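4. Loading the Palomino cup stand

By now the stand should be upright, on its base, with all the rods pushed down into their sockets. If you have a rod left over, go back to Section 3. We don't pack spares, however flattering the thought.

The Palomino takes plain paper cups in a stack on either side. Each side holds up to 70, depending on how thick the rims are and how hard you lean on them. Please don't lean on them.

4.1 Checking a cup

1. Take one cup from the sleeve and turn it on its side so you can look straight into it.
2. Check that the rim is rolled all the way around. A slightly oval mouth is fine. Paper cups were never going to be jewelry.
3. Look at the crease where the bottom meets the wall. If it gaps, throw the cup out, and look at its neighbors while you're there.

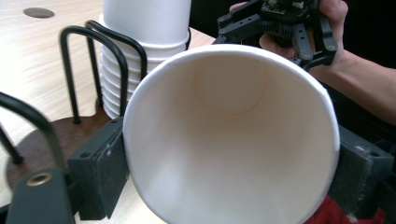 4.2 Filling the stand

1. Set the stand on a flat table, a hand's width from the edge. People who skip this step tend to order a second stand.
2. Decide which way up you want the cups. Either works. Mixing the two in one stack does not, and your coworkers will have opinions.
3. Start with a small stack of 7 or so. Lower it between the rods of the rear circle until it stops.
4. Add the rest in handfuls, keeping the stack straight. If it catches, lift it out and try again – the rods will bend before the cups do any thinking.
5. Leave the front circle empty until the rear one is full.

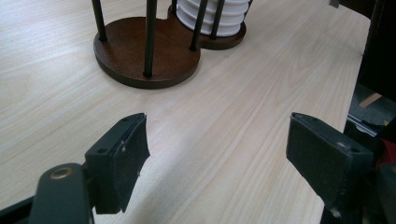

Fig. 6. Rear circle loaded, front circle free.

Caution: The rods are thin metal and hold cups. They do not hold umbrellas, coats or the stand itself while you carry it down a hallway. Always lift from the wooden base, with both hands.

4.3 Lids, sugar and everything else

Sooner or later somebody will want a tub beside the stand for stirrers or sugar packets. We have no objection. Put it down on the table with its opening facing up and leave enough room for a hand to get past.

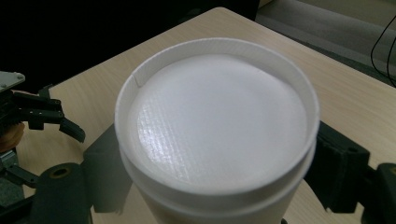
Do not balance a tub on top of the cups. Gudrun Baumgart in our service department has replaced 2 bases this year for exactly that reason, and she was polite about only one of them.

4.4 Taking a cup

1. Steady the stack with one hand.
2. Lift the top cup by its wall and twist it slightly if it sticks.
3. If several come away together, separate them over the table and put the extras back. Returning cups to the wrong way up is the leading cause of Section 4.2, step 2.

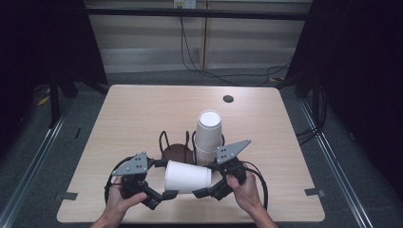
A cup that has been on the floor doesn't go back in the stack, whatever the person holding it tells you. For refills, order the Larnano carton of 700, which fits on most pantry shelves once you move the things you were keeping there.

Note: Wipe the base with a barely damp cloth. Dry it before reloading. For cleaning the sockets, see Section 5.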